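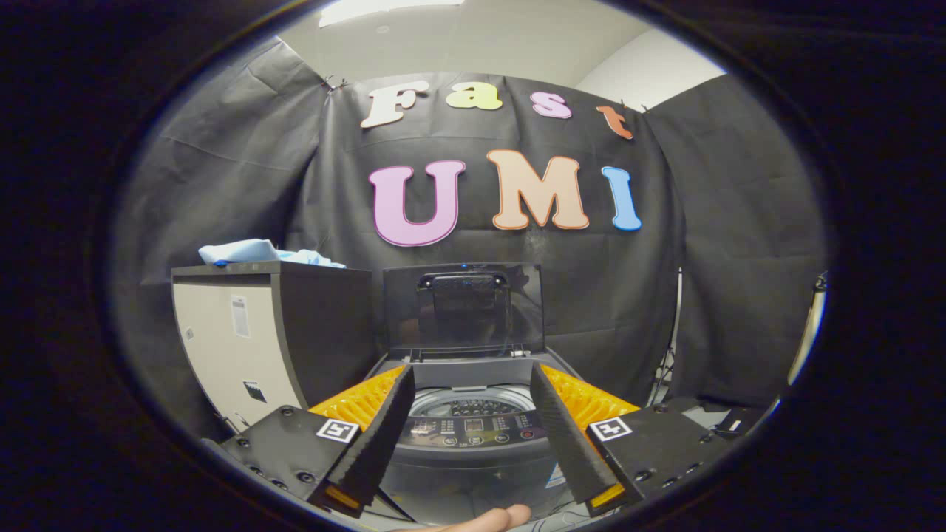
*The hand-held gripper over the washer station, lid up.*

## Bumden workshop visit, 9 November 2023

We spent most of our time at the washer station, one of the smaller setups at Bumden. The job is simple to state: reach into a top loader and get the cloth out. The gripper is held by a person, and the two fingers close on whatever is between them.

Most of my questions were about upkeep. The black rubber pads are checked every 50 runs and swapped at 400, sooner if the texture goes smooth. The set we saw was at 441 – a late order from Tsakiris, they told us. A swap takes 5 minutes with one screwdriver.

The square markers on the housings get wiped with a dry cloth at the start of each shift. Screws are checked at the same time. The orange ribbed pieces behind the fingers were last replaced in August.

The washer stays put between sessions, and its lid is opened by hand before a run. Vendonmont has the same layout, with a front loader. We go there next.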